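October, 7:40 am

Back on the Bosamwood prayer book restoration. Leaf 113 flattened overnight, corners still lifting. Paste too thick again, thin it 2 to 1 next time.

The text is the Advent fasting rule, same wording as the Prilumcombe copy up to the second collect, then it wanders off. Somebody has added a line in the margin about fish. Brown ink, quite faded — don't let it near the damp blotter.

Sewing: 7 stations, old holes mostly usable. Wuriteck thread is to heavy for this paper, go back to the Poon linen.

Black fingers, closed, first three; a single black finger, last one:

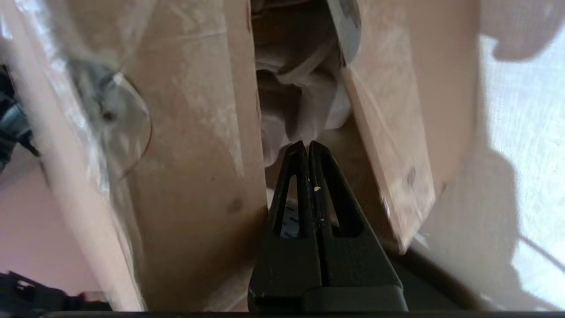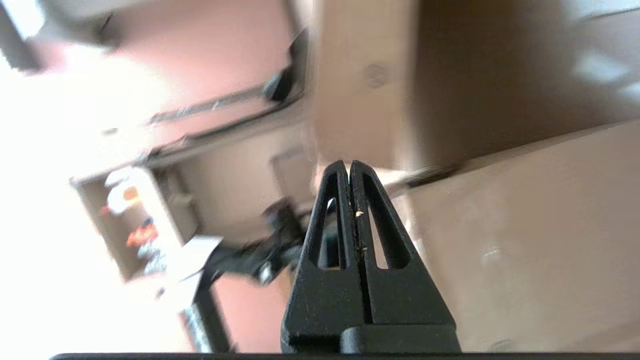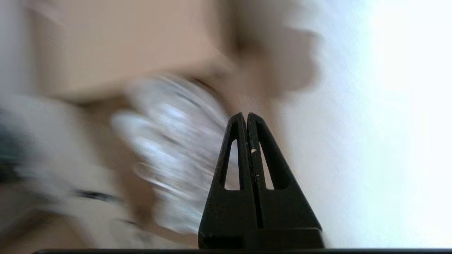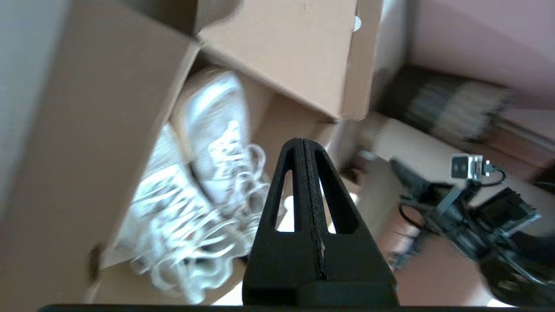
Leaf 219 has a tear through the psalm heading, long fibers so it should close up alright. Tissue on the back only. Check the litany pages before sewing, I think two are swaped. Parish wants it for the first Sunday of Advent — tight. Ask if they'd take it without the clasp.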